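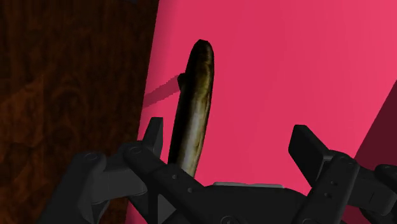
Image: Prindatel

Growers' Open Day at Perkitov Farm
Posted Jul 22, 2025

Perkitov opens its greenhouses to visitors once a year, and this was my first time going. The farm is at the end of a gravel road, 4 miles past the feed store, and parking is in the hay field. Admission was $3, paid in cash at a folding table by the gate.

The tour began in the propagation house. Most of the benches were bare by this point in the summer, but a few trays of fall cabbage had been started. Seed goes in by hand. The farm tried a vacuum seeder a few years back and sold it, as the trays came out uneven and someone had to go over them again anyway.

From there we walked through the cucumber houses, the main business here. The plants go in the ground in May and are trained up strings, one stem per plant. There are 192 plants to a row in the long house. Side shoots are pinched off twice a week. Our guide showed how the string is let down and moved along the wire when a plant reaches the top, and then let a few people try. It takes more care than I expected — the stems kink easily.

The variety they talk about most is Lustorer, a long slicing type with thin skin. It does not travel well, so it is sold at the farm stand and to two restaurants in town. The pickling cucumbers are grown outdoors on black plastic and were between pickings. Zucchini is in the field beyond that, and we did not go in because it had been irrigated that morning.

After the houses we saw the packing shed. Cucumbers come in on carts, get rinsed in a long trough, and are sorted by length on a slatted table. Curved ones go into a separate bin and sell for less. The cooler is kept at 50 degrees, warmer than the one for greens, as cucumbers pit and go soft if they get too cold. There was a question about wax. They don't use any.

The tasting table had sliced cucumber with salt, a dill relish, and a cold soup made by Bai, the lunch place on Mill Street. The soup was good and ran out early. Bai also sold sandwiches from a truck by the barn, and the line was long until after one o'clock.

The guest book at the gate had 141 names in it when I left. I bought a bag of Lustorer cucumbers and a jar of the relish.

Some practical notes for next year. The houses are hot, and the only shade outside is by the barn, so bring water and a hat. The path between the houses and the shed is uneven and would be hard going with a stroller. Dogs have to stay in the car or at home. Restrooms are behind the packing shed — follow the hose.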